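Murneck Room Set: office chairs and tables

README, maintained by Linnea Skjelbred

Covers the furniture in the open hall at Grinley, under the mezzanine. Release 2 has 64 clips. 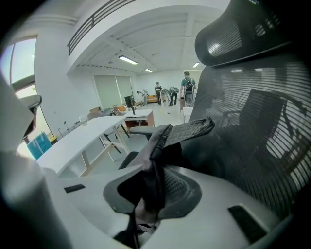

Black mesh chair, close view, railing behind.

Chairs are labeled by back type and color. Bags left on seats get their own label.
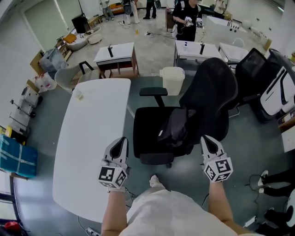

Tables are labeled by top color only. Small cups and jars go under "tabletop." 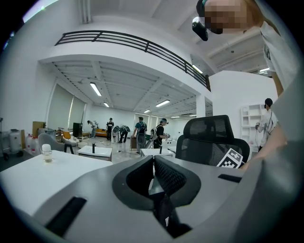
Blinds and ceiling lights are not labeled. Send corrections to Chanida Rojanasak.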